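Staniforth Robotics Club — Two-Arm Bench Guide
Section 4: Setting up the roll transfer task
Revised Sep 2, 2025

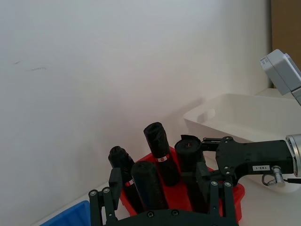 A note left on the previous version of this section by a member of the Rerna team asked why the task uses bin bag rolls when foam blocks would be easier to grip. Foam blocks are used in Section 3. Rolls give under the finger pads, differ in height and have loose ends, and a grip setting that works on foam will often crush or drop them. Teams should finish Section 3 first.

4.1 Before you start

The task is to lift black rolls out of a red tray and place them in the white bin. It is run with both arms powered. One team member stays at the stop button throughout and does not handle the rolls.

You will need:
Red tray with raised rim
Blue tray
White storage bin
Four rolls of black bags
Wurance control program, with the club settings file loaded
Task sheet and pencil

CAUTION: Keep hands, sleeves and lanyards clear of the finger linkages whenever the arms are powered. The linkages close at the joints as well as at the pads.

4.2 Placing the trays and bin

1. Press the stop button and check that the status light on the Wurance screen is red.
2. Set the red tray on the table where the wrist camera can view it between the two fingers. A slight angle to the wall is acceptable.
3. Set the blue tray to the left of the red tray. It is not used until Section 5, but the settings file expects it to be there.
4. Set the white bin to the right, open top upward. Leave enough space for the second arm to come in from the right without touching the rim.
5. Stand the rolls upright in the red tray. Put the widest at the front and the tallest behind it.
6. Fold any loose flap of plastic over the top of its roll. Do not tape it down.

Note: Rolls may touch each other. If a roll leans, turn it until it stands without support.

4.3 Checking the cables

1. Follow the grey cable from the connector by hand. It should hang in an open curve with no kinks.
2. Check that the thin black wire is not trapped between the gripper and the wrist.
3. Move the wrist through its full turn at the lowest speed. Stop if either cable pulls tight.

CAUTION: Do not unplug a connector with the arm powered. A gripper that loses its signal holds its last position and may not open again until the program is restarted.

4.4 Setting the grip

1. Release the stop button and select Manual.
2. Set the opening to 136 and the closing speed to 15. Both values are in program units.
3. Bring the first gripper over the front roll and close it slowly until both pads touch the plastic.
4. Raise the force in steps of 2 until the roll lifts without slipping.
5. Lower the roll, open the gripper and write the force value on the task sheet.
6. Repeat for the other rolls. Use the highest value recorded as the team setting.

Note: The force limit is 200. If a roll still slips at the limit, the pads are probably dusty. Wipe them with a dry cloth and start again from step 3.

4.5 First run

1. Select Slow and press Start. The second arm waits until the first has opened and backed away.
2. Watch the gap between the two grippers over the tray. It is smallest when the rear rolls are being lifted.
3. If a roll falls inside the tray, let the cycle finish. If it falls on the table, press the stop button before picking it up.
4. When all rolls are in the bin, press the stop button and return them to the tray by hand.

Three clean runs at Slow are needed before the team may select Normal. Fast is locked for this task.

The Grerari Cup version of the task uses the same layout, but the rolls are placed by the judges and the order is not given in advance. Teams entering in May should practise with the rolls in mixed order once 4.5 has been signed off.

Faults met during set-up are listed in Section 7. Spare pads and screws are in the drawer marked G.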